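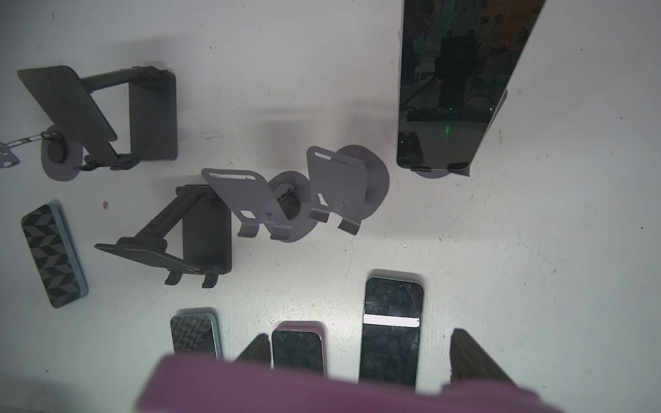
I have spent a good part of my working life around machines that pick things up and put them down again, and I have grown fond of them, the way you grow fond of an old dog that has bitten you once. So please take what follows as coming from a friend.

In June, at the Idcombe bench where our arms practice setting phones into stands, a gripper closed on a phone and kept closing. The force limit in the settings was 23 newtons. The arm was running on a copy of the settings made for metal parts, and that copy said 700. Wendy Sedgwick heard the glass go and hit the stop button, and then she found that her sleeve had been lying across the very stand the arm was headed for next. She was fine (thank goodness!), and she went off and made tea for everybody, which is very like her.

The report came out quickly, and it blamed the person who loaded the wrong file. I think that was a mistake, and a rather unkind one. Teodoro Aguirre loaded it, yes, at the end of a long shift, from a menu where the two files sat side by side with names that differed by one letter. I've picked the wrong one myself. My arm just happened to be parked that day.

A phone is an awkward thing to ask a machine to hold. It's thin and slick, the case may give a little or not at all, and a folding stand can shift while you're trying to load it. Everyone who works at the bench knows this, and still we let the arm start with whatever number it was handed, and it never once asked whether 700 made sense for a phone.

Elvia Pacheco had suggested a hard ceiling back in the spring, one set in the gripper itself where no file could lift it. It would have taken a morning's work. We put it off because the arm had made 868 placements without trouble, and I was among those who thought that number meant something.

We have the ceiling now, and the files have proper names. I'd still like the report rewritten, with the menu and the missing limit on the first page and Teodoro's name taken off it. I have asked twice, and I plan to ask again.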